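Deltwood home insurance walk-round
Checklist and comments, Vamley edition
Last revised May 30, 2020

Do this with the policy booklet in one hand and a pencil in the other. It takes an evening. Mark each line OK, FIX or ASK, where ASK means ringing the insurer and listening to the music. The comments come from doing the same walk-round at Cabanatuan Terrace, where plenty was marked FIX.

1. DOORS AND LOCKS

1.1 Final exit door has the type of lock named on the schedule. - FIX
Comment: The schedule said five-lever mortice deadlock. The door said otherwise. We had ticked the box on the proposal form with great confidence some years ago, having looked at the door from the far end of the hall.

1.2 Other outside doors have key-operated locks or bolts. - OK

1.3 Keys are out of the locks and out of sight at night. - FIX
Comment: A key on a hook beside the cat flap counts as in sight. Check whether your wording asks for keys to be removed. Ours does, in a paragraph headed "General".

1.4 Ground floor windows lock. - OK, bar the larder
Comment: The larder window has been painted shut since before we came. Marked ASK, and told that paint is not a lock.

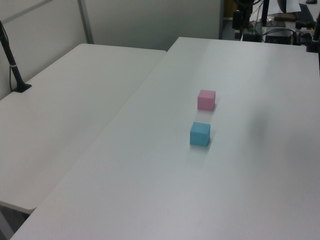
1.5 Alarm serviced, if the policy gives a discount for one. - ASK
Comment: We have the Nenditeo panel. The discount depends on a yearly service and on the thing being switched on whenever the house is empty. Read that last bit twice if you tend to nip out for milk. A discount of a few pounds can turn into a burglary claim paid at nothing.

2. WATER

2.1 Stopcock found, labelled and turned. - FIX
Comment: Found behind the tins. Labelled. Would not turn. A plumber turned it with very little effort and a very large bill, and escape of water cover does not run to embarrassment.

2.2 Loft pipes and tank lagged. - OK

2.3 No drips under sinks, basins, washing machine. - OK
Comment: Slow leaks are commonly shut out as "gradually operating causes". If there is a bowl under your sink, you have a gradually operating cause and you also have evidence that you knew.

2.4 Bath and shower seals sound. - FIX

2.5 Excess for escape of water checked. - OK
Comment: Ours is £300, higher than for anything else on the schedule. Write it on the inside of the airing cupboard door, next to the boiler man's number.

3. CONTENTS

3.1 Sum insured is the cost of replacing everything new. - FIX
Comment: Go room by room and open the drawers. People put down what they feel they own, and what they feel they own stops at the sofa. Curtains, coats and saucepans add up alarmingly. If the total is too low, the insurer may scale down even a small claim to match.

3.2 Photographs kept of each room and of anything good, with copies somewhere other than the house. - OK
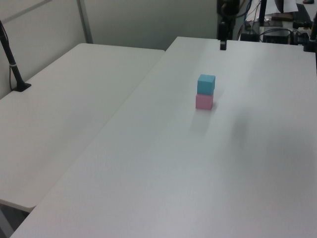

Light blue cube on top of the pink one, white tabletop.

3.3 Items above the single article limit listed separately. - FIX
Comment: The limit here is £1,300. One bicycle goes over it. The bicycle's owner would like it noted that it was in a sale.

3.4 Receipts kept. - ASK
Comment: Bank statements were accepted as a fallback for larger purchases. The serial number on the television ends in 2,911 if you read it like a cheque, and we now have it on paper, which beats trying to read it off a television that has left.

3.5 Things used away from home are covered away from home. - ASK
Comment: Usually an extra. A laptop can be fully insured in the study and a matter between you and your conscience on the train.

4. USE OF THE HOUSE

4.1 Insurer told about working from home. - ASK
Comment: Desk work was waved through. Stock, customers calling at the door and employer's equipment each got a question of their own. Ask who insures the employer's kit, and get the answer in an email.
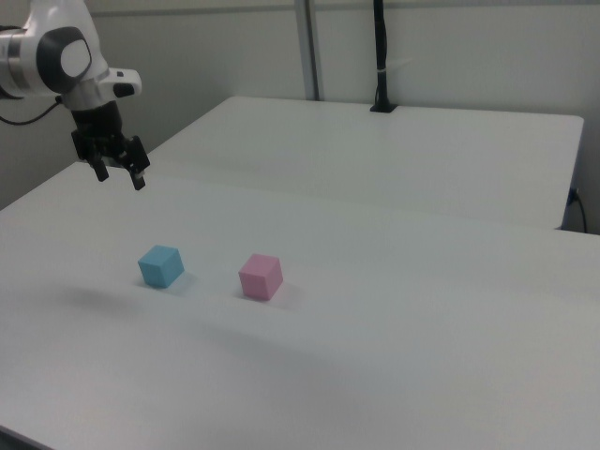

Two small cubes on the white table; gripper open, holding nothing.

4.2 Lodgers, paying guests or building work declared. - OK
Comment: None at present. A kitchen extension counts as building work even when it has stalled.

4.3 Unoccupied period checked. - OK
Comment: Look up how many days in a row the house may stand empty. The booklet also has a winter heating rule, and it is stricter than we are.

5. BEFORE RENEWAL

5.1 Answers on the renewal notice compared with this list. - FIX
5.2 Any FIX in section 1 done or declared. - lock fitted, larder window pending
5.3 Changes sent in writing and the reply kept. - OK
5.4 Revised schedule read within 7 days of arrival. - FIX
Comment: Still in its envelope, under the fruit bowl. The fruit bowl is covered.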